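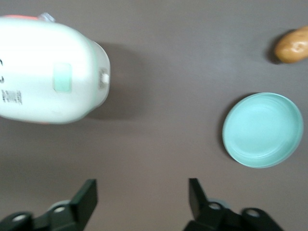
Fig. 7. Wrist camera view with the gripper open. Both fingers are visible at the bottom, the jug and the bowl are above them.

October
By Solveig Magnusson, Moltik service documentation

5. Checking the wrist camera and the fingers

Make this check after every change of fingers, and each Friday before the cell at Vistdale is started. You need the 2.5 mm hex key and a dry cloth.

5.1 Press Hold on the pendant and wait until the arm is fully stopped.

5.2 Wipe the camera window with the dry cloth. Do not use spirit, it makes the window dull.

5.3 Open the gripper completely and select Live View. Compare your view with Fig. 7. One black finger must stand on each side at the bottom, with the two round holes of its bracket visible. Between the fingers you must see only the table.

5.4 If one finger is higher in the view than the other, loosen the two camera screws by half a turn, rotate the camera by hand and tighten the screws again.

Note: It is normal that an object to the side looks a little soft, as the jug does in Fig. 7. The finger edges should be sharp enough to judge their position.

5.5 Set the speed to 50 mm/s and close the gripper with nothing between the fingers. The tips should meet along the whole edge. If you see a gap, change both fingers, also when only one is worn.

5.6 Open the gripper and save the view under the name of the cell. On cells with the Tresudach controller, the save takes longer and the pendant shows no message.

CAUTION: Keep your hands away from the fingers during step 5.5. The gripper does not stop by itself when it touches skin.

Replace the camera cable after 800 hours of operation. The procedure is given in section 7.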